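Four months without sugar in my coffee

I stopped putting sugar in my coffee in March. Before, I took 3 spoons in every cup, and my mother took more. The first week was hard - I was angry at everybody in the office. Now I taste the coffee itself, and the cheap one I used to buy is not so good. In July I want to try the same with tea. For the sweet moment after lunch I eat fruit.
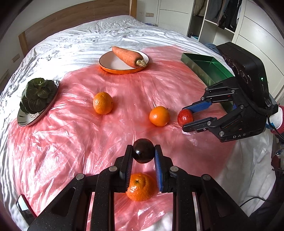 Sheldon McKinnon: Tea was easier for me than coffee. Try it weaker at first.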